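Directional light (computer graphics)

A directional light is a light source in computer graphics whose rays all travel the same way, as if they came from something immensely far off. It is one of the oldest and simplest kinds of light in 3D rendering, and still one of the most rewarding to play with! A single directional light can stand in for the sun across a whole landscape.

Background

The light is stored as a direction, a color and a strength. It has no position, so moving it changes nothing, while turning it changes everything. The brightness of a matte surface depends on the angle between the surface and the incoming rays, a rule known as Lambert's cosine law. Faces turned toward the light are bright, and faces turned away get none of it at all.

Most renderers add a small amount of ambient light — a flat glow applied everywhere — to keep unlit sides from going fully black. Artists often leave it very low on purpose, and the results can be wonderfully moody.
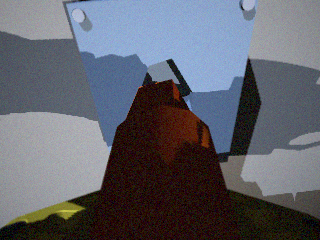

Rendered dark reddish surface with an orange lit area at upper right, in front of a blue panel.

Shadows

Shadows are usually made with a shadow map, a depth picture drawn from the light's point of view. Large outdoor worlds split this map into several cascades, with the sharpest one kept close to the viewer.

See also

Ambient occlusion
Point light
Shadow mapping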